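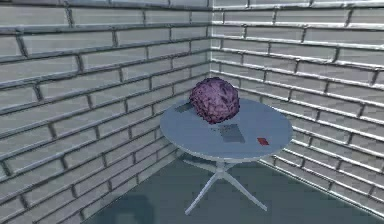 Donnelly Manipulation Group, Gripper Evaluation Team

March 1, 2019

The team has completed its first full comparison of two grippers in simulation, and this post records how the work was done and what was learned from it. The results will decide which of the two is mounted on the arm at our Skaldale site.

The candidates were the Proditz two-finger parallel gripper and the Zerkilon three-finger adaptive gripper. Both were modeled from the drawings supplied with them. The arm model, the controller settings and the camera position were kept the same for both, so that any difference in the results could be traced to the hand and its own control software.

The test station in the simulator is a small round table set in the corner of a brick room. The purple object on the table was the main grasping target. It is close to a sphere, but its surface is full of bumps and creases, and we chose it for that reason. A smooth ball gives nearly the same contact wherever the fingers land. A lumpy one does not, and a gripper that depends on clean, flat contact will show its weakness very quickly. The small red piece near the rim was the second target. It is thin and lies flat, which makes it a difficult pick for almost any finger design.

Each trial followed the same steps. The arm started from its rest position, the camera returned an estimate of where the target was, and the controller planned an approach from above. A trial was counted as a success when the target had been lifted clear of the table and held until the timer ended. The complete series came to 2,095 trials across both grippers and both targets. Of these, 767 used the red piece and the remainder used the sphere.

On the sphere, the Zerkilon was the better performer. Its third finger settles into the uneven surface and the load is shared even when the approach is slightly off center. The Proditz held the sphere well when the two fingers closed across its middle. When they closed above the middle, the object tended to roll out toward the wall side of the table. Raising the closing force from 40 to 75 percent of the rated value reduced the number of drops, although it also caused the contact solver to become unstable in several runs. Those runs were discarded and repeated at the lower setting.

On the red piece the order was reversed. The Proditz has narrow fingertips and could close on the edges of the piece from directly above. The Zerkilon fingertips are wide and rounded, and they pressed the piece against the tabletop without gaining a hold. A sliding approach, in which the piece is moved past the rim and gripped from the side, was tried with the Zerkilon and showed some promise. It has not been tested in enough trials to be included in the comparison.

The camera caused more difficulty than expected. The tabletop and the walls are both pale, and our segmentation step at first joined the back of the table to the brickwork. The strong color of the red piece made it easy to find. The sphere was also found without trouble, but its estimated center moved from run to run as the software read the dark creases as part of the background. We corrected this by fitting a simple round shape to the depth data and leaving color out of the estimate.

Readers who intend to repeat the work should note that the friction values used for the sphere were set by hand in December and have not been checked against a physical object. We regard the ranking of the two grippers on that target as sound, but the exact success rates should be treated with care. The controller gains were also tuned on the Proditz first, and it is possible that the Zerkilon would improve further with settings of its own.

The team has recommended that the Zerkilon be mounted first at Skaldale, with the Proditz kept ready for flat parts. The next series will use the same table and the same targets with the camera moved lower, so that the side approach to the red piece can be studied properly. The trial logs and the configuration files are held on the group's shared drive under the gripper comparison folder.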